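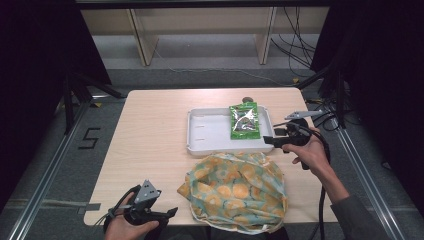
*Opinion. By a contributing writer, Vesuvbridge newsletter, December issue*

# Two thousand goes at a tray

A bag of snacks, a white tray, a cloth with big yellow and orange circles on it. For most of the autumn these were my working day, or the part of it I was paid to care about. I held a gripper in each hand, did a small household job, put everything back and did it again. The project was called Funari and it wanted 2000 examples before the end of the year.

I have nothing against the job. The room was warm and the people were decent. What I have come to doubt is the number, and the way everyone talks about it.

The pitch goes like this. Writing rules for handling a cloth is hopeless, so you let people handle the cloth, record what their hands do, and feed the lot to a learning system. Given enough examples, the system picks up the knack. I believe the first half. Anyone who has tried to put into words how to pick up a cloth that has slumped over the front of a table will believe it too. It is the word "enough" I can't get past. I asked what it meant on my second morning and was told 2000. I asked why 2000 and was told that Diltov, the firm paying for the work, had put it in the contract.

Once there is a target, the work bends towards it. My first 20 goes were slow and untidy. I dropped things. I came at the bag from the wrong side, let go, and tried again from the other. By the end of the second week I had one way of doing it, and it was quick, and I could do it while thinking about supper. My count went up nicely. I'd guess my later examples were worth a good deal less than my early ones, as they were very nearly the same example. The tally sheet gave them one mark each all the same.

Then there is the matter of what gets thrown away. In one batch, 292 of our examples were marked as failed and taken out. Some deserved it. But plenty were fumbles that I put right a second later, and I'd have thought a machine that is going to fumble might like to see how that is done. The rule said a clean go or nothing. So the system is being raised on people who never slip, and I would not want to be in the kitchen when it first does.

The table bothers me as well - the same pale table every day, with black curtains and the same grey carpet. We were told to vary things, and we did, a bit. The tray went left or right. The cloth was bunched up differently, though a cloth will see to that by itself. There was a big 5 in black tape on the floor, and I looked at it so often that I began to feel it must be part of the lesson. Perhaps it is. How would the system know that it isn't?

People at Kjærgaard, where they do similar work, tell me they have the same argument every few months, and that it always ends with somebody asking for more. More is easy to ask for. You can put it on an invoice. "Stranger", "messier" and "done by someone's left-handed aunt" are harder to write into a contract, and I think they are what is missing.

I'd start by cutting the target and spending the money on different rooms. Keep the fumbles, with a label on them. Send people home once they get fast. Diltov has heard all this from me, in writing, and has replied that the next round will be larger.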